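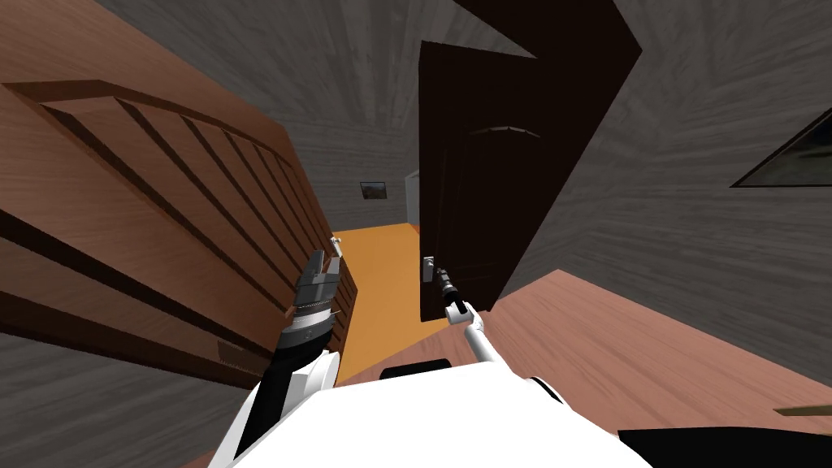

Notebook, October - Kumurcombe map, loot and spawn pass

Carried on from the last entry. The build on the test shard is now the one with the merged inventory code, so nothing measured before the merge should be compared with what follows. Anyone reading the older pages for Kumurcombe: the spawn tables there are dead, the region names are still good.

Started 9.20. Shard came up clean on the second attempt. First attempt hung on region load, same as before, at the quarry. Deleted the cached nav data for the quarry and it rebuilt without complaint. Have not found out why the cached copy goes bad. It has happened on two machines, so it isn't the disk.

Spawn counts

The target for the whole map is 800 live creatures with no players connected. The director should reach this in the first few minutes and hold it. Left it running with the console logging once a minute.

Result: it climbs quickly, then stops at 698 and stays there. No errors. Restarted, same number. Restarted with the river region switched off and it still stopped short, by a different amount, so the river is not the only place losing them.

Went through the regions one by one with the debug overlay. The missing creatures are in three places:

Lower town, where the new market stalls block most of the spawn points. The points are still there, but the clearance test fails and the director gives up after a fixed number of tries and does not hand the creature back to the pool.
River, where the water level was raised in the last art pass and the bank points are now under it.
The tower, where somebody (possibly me) left the floor limit at the old value.

The tower was a one-line fix. The bank points I moved by hand, tedious, took until after eleven. For the market I changed the director so that a failed spawn goes back into the pool and is offered to a neighbouring region. This is the proper fix and should have been there from the start. It does mean that a region with bad points now fails quietly and its neighbours get crowded, so there is a new warning in the log when a region fails more than half its tries. Please don't switch it off because it is noisy. If it is noisy, the points want moving.

After the changes: reaches 800, holds. Left it over lunch, still holding.

Loot

The Borkedetti vault is paying out too much. Reports from the test players have said so for a while and the numbers agree with them. Ran the vault chest through the offline roller with the current table and then with the table from the previous release. The tables are identical. The difference is in the merged inventory code, which rolls the bonus slot once for each item in the chest. It used to roll it once for the chest.

Two ways to deal with it:

a) Put the old behaviour back. Simple, but the merchant crates were rebalanced against the new behaviour and would then be too poor.
b) Keep the new behaviour and lower the bonus weight on vault chests only.

Gone with (b) for the moment. Bonus weight on the vault is down from 90 to a provisional value that I worked out on paper and have not tested with a full party. Merchant crates untouched. The old weight is kept in a comment beside the new one so it can be put back without digging through the history.

Side effect to watch: the Kandasamy keys come from the same bonus slot. If the weight is too low the keys dry up and nobody gets into the lower vault. Keys may need a slot of their own. I would prefer that, but it changes the save format for chests that have been rolled and not opened, and I am not touching the save format this close to a release.

Pathing

Creatures in the lower town still bunch at the foot of the ramp. They are not stuck. Each has a valid path, all the paths go over the same nav link, and the link only admits one at a time. Widened the link. Bunching reduced, and now they arrive at the top in a lump, which looks worse from the player's side. Added a second link at the far side of the ramp with a slightly higher cost. Better. The larger creatures ignore the second link entirely, since their radius does not fit. Left as it is.

Also looked at the old complaint about creatures turning round at the gatehouse. Could not reproduce it with one player. Could reproduce it with two players on opposite sides of the gate: target selection swaps each time the gate finishes moving. Added a short delay before a target may be swapped. The delay is a map setting for now and is set only on Kumurcombe. If it does no harm there it can go into the defaults.

Save file size

Not planned for today, noticed in passing. A fresh character on this map saves at 684 kilobytes, which is far too large for somebody who has done nothing but walk out of the starting hut. Most of it is the explored-map data, which is written out in full whether or not a tile has been seen. Only needs writing for tiles that differ from the default. Noted in the tracker, not fixed. It will touch the load code as well, and old saves must still open.

Muvitz event content

The Muvitz assets are in the build but switched off. Turned them on for ten minutes at the end of the afternoon to see whether anything fell over.

The lanterns work. Light radius is too big indoors and washes out the cellar, needs a separate indoor value.
The parade path clips the new market stalls. Same cause as the spawn points. The stalls went in without anybody checking what was already on that ground, and I expect to find more of this.
The event vendor opens the wrong shop page the first time he is spoken to, and the right one every time after. Looks like an initialisation order problem. His page index is read before the event table has loaded.
Event music plays over the combat music instead of giving way to it. Priority value is missing from the sound entry, so it takes the default. Fixed.

Switched it all off again before the evening build.

Frame times

Only a rough check, same route as always: starting hut, ramp, market, gatehouse, and back along the river. No change on the first half. The market is slower than it was, and the slow part is the stalls again, because each awning is its own cloth object and simulates at full rate even when it is behind the player. Asked for the awnings to drop to a fixed pose beyond a short distance. Until that is done, anyone testing on the older laptops should turn cloth off in the options, otherwise the figures from the market are of no use to anybody.

The river half is a little faster than before. I have no explanation. Moving the spawn points up the bank may have taken a few creatures out of the water shader's reflection pass. Will check with reflections off.

State at end of day

Committed: director pool change, region warning, bank points, tower floor limit, second nav link, target swap delay, vault bonus weight, event music priority.

Not committed: the indoor lantern value (still guessing at it), the vendor page fix (works on my machine, want to see it on the shard first).

To do next

Full party run through the vault with the new weight, counting keys separately from everything else.
Walk the market with the clearance overlay on and list every point the stalls have covered, including the parade path.
Find out what is writing bad nav data for the quarry. Start by comparing the cached copy before and after a clean shutdown.
Ask whether the stalls can be moved back by one tile. If they can, half of this list goes away.

Shard left running overnight with spawn logging on, once a minute, log going to the usual folder. Do not restart it before the morning.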